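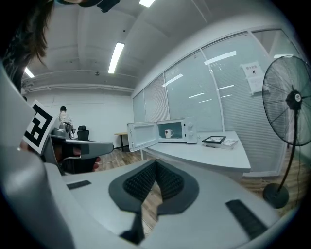 How Microwaves Heat Food

Heat is the movement of tiny particles called molecules. The faster the molecules move, the hotter the food. An ordinary oven heats the air first, and the air then heats the outside of the food. A microwave oven works on the food directly.

Inside the oven is a part called a magnetron. It changes electricity into microwaves, a kind of radio wave. The waves are 12 centimetres long and reverse direction more than 2,000 million times each second.

A water molecule has a slightly positive end and a slightly negative end. When the wave reverses, the molecule tries to turn with it. It bumps its neighbours and they all speed up. Fats and sugars also absorb microwaves, though usually less strongly than water.

The metal walls reflect the waves back and forth. In some spots the waves add together, and in others they cancel out. This makes hot spots and cold spots. A turntable moves the food through both.

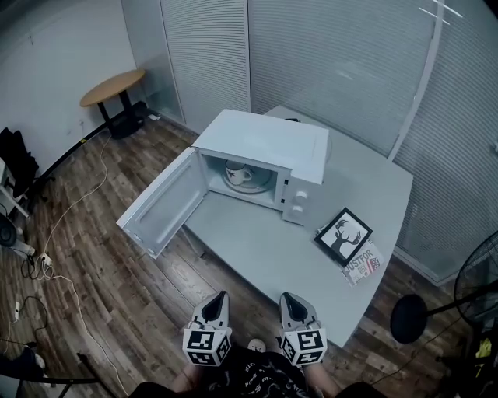

A microwave oven with the door open. The mug is on the glass turntable.

Microwaves reach only a few centimetres into most foods. The centre of a thick piece is heated by conduction, as warmth travels inward from the outer layers. Soup should be stirred halfway through. If the recipe says to leave the dish standing for two minutes, leave it.

Words to know
Magnetron: the part that makes microwaves.
Molecule: a very small group of atoms joined together.
Conduction: heat passing from one particle to the next.

Written by Sachiko Maruyama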